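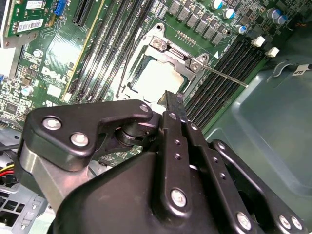 Reading time: 6 minutes

Setting up a shared teardown cell for desktop computers

The procedure applies to a bench where an arm and a technician both work on the same open desktop, with the arm taking the repetitive steps and the technician taking the rest. It was written at Stistier, where returned office machines are stripped for reusable parts, and it assumes an arm that is already mounted, guarded and signed off by whoever handles safety on your site. It does not cover programming individual grasps. It covers the order of work, the handover points, and the changes to the technician's job that need to be agreed before the first shift.

Before you start

You need the following in place:

A written step list for the machine family, taken from what technicians do and not from the service manual alone.
A fixture plate at the bench, bolted down, with its position recorded in the arm's coordinate system.
A stop button within reach of the technician's normal standing position.
A log that both the arm controller and the technician can write to. At Stistier the log is called Nitia. A spreadsheet will do at first.

Have someone who does the work by hand write the step list. Nandi Shezi wrote ours. Her first version had 40 steps, 13 more than the manual gave, and nearly all of the extra ones were things like moving a cable out of the way before touching the part under it. Those steps are where an arm fails first.

Step 1. Divide the steps

Go through the list and mark each step A (arm), T (technician) or H (handover). Mark a step A only if the part is rigid, its position is repeatable to within the tolerance of the gripper, and a failed attempt leaves the machine in a state the technician can recover by hand.

Processor removal is a useful test. The retention lever and load plate have a fixed path of travel, and the processor sits in a known place once the socket is located. The pins or contacts are easily damaged, however, so the third condition is in doubt. We marked opening the lever as A and lifting the processor as H. Cable routing, adhesive labels and anything with a flexible shroud stayed T.

Do not mark a step A because it is unpleasant. Unpleasant steps are often irregular ones. If the aim is to relieve people of them, look at hand tools and bench height first.

Step 2. Prepare the case

Disconnect the mains lead and hold the power button down for several seconds. Lay the case on its side with the opening upward. Remove the side panel. Push the case against the bench stops by hand and check that it does not rock.

Fold loose cables toward the drive cage. If a cable still crosses the socket area or the memory slots, tape it back. Remove the processor cooler and wipe off the old thermal compound before the arm is enabled.

Check which way the board sits. Cases from the same maker can look alike from outside and differ in how the memory slots run relative to the socket. Select the board layout in the controller by reading the part number, never by the look of the case.

Step 3. Set the approach

Bring the gripper down over the board at reduced speed to a point well clear of the tallest component. On most boards the limit is set by the capacitors and the memory latches, but an add-in card stands higher than either and must be entered as a keep-out volume if it is still fitted.

From the approach point, move the fingertip in toward the socket from the side opposite the lever hinge where the layout allows it. Keep the wrist housing outside the line of the memory latches. The links behind the finger are wider than the finger, and it is usually a link that touches something – check clearance for the whole gripper.

If there is a camera at the wrist, confirm that the socket is visible at the approach point with the fingers in their working position. A gripper can hide a good part of its own target. If so, add a second view from the side of the bench.

Step 4. Run the first machines slowly

Run the first 40 machines at reduced speed with the technician watching every step. Log each intervention with three entries: the step number, what the technician did, and whether the arm could have continued from that state. Leave out any judgment of cause. Causes are assigned later, by two people together.

Stop the run if the same step needs help on three machines in a row. Change its mark to T and carry on with the rest of the list. It can be moved back after the cause is found. 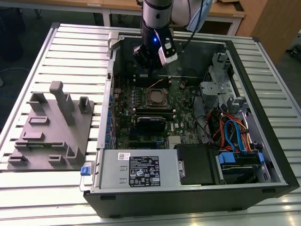
Brigitta Egger has asked that the page say plainly how tiring this phase is: watching an arm for a full shift wore her out more than doing the teardown herself, and by the afternoon she was reaching for the stop button late. She wanted supervision limited to two hours at a stretch, with bench work in between.

The limit was adopted in July and is now part of the procedure. Rotate the watching technician every two hours, and do not count the watching time as a break or as light duty.

Step 5. Set the handover rules

At every step marked H, the arm retracts to its park position and waits for a confirmation from the technician. There is no timeout. An earlier setup resumed after a fixed delay, and people hurried to finish before it did.

The technician decides when a machine leaves the arm's list altogether. No approval is needed and no reason has to be given at the time. Record the step number and move on.

Step 6. Adjust the job, on paper

Several things change for the technician once the cell is running, and they should be written into the job description:

Inspection takes a larger share of the shift. Parts come off faster than they can be graded, so grading becomes the bottleneck. Plan a second grading position.
Fault recovery is skilled work. At Stistier it is paid at the same grade as board repair.
Piece-rate targets no longer make sense. The old per-person count was dropped when the cell started and replaced by a count for the bench.
Hand skills fade. Keep one bench fully manual and put everyone on it in turn, so that the step list can still be checked against how the work is done.

Raghda Yammine and Tumelo Kekana keep the rotation sheet. Changes go through them and not through the arm controller's schedule.

Step 7. Review the log

Review after every few hundred machines. Our first review covered 541 and moved four steps from A back to T, all of them involving connectors. Two steps went the other way. Read the intervention entries in step order, with the technicians present, and change the list during the meeting.

Compare the new list with the previous one before loading it. A step that changes its mark can affect the one after it: if the technician now unplugs a connector, the cable may lie somewhere the arm does not expect, and Step 2 needs a new line.

Known limits

Boards with a bent or corroded lever are not suitable and should be pulled at Step 2. Small-form-factor cases have not been tried. The clearance values in the Fourie layout file apply to full towers only.

Last revised October 2023. Corrections to Johannes Mofokeng.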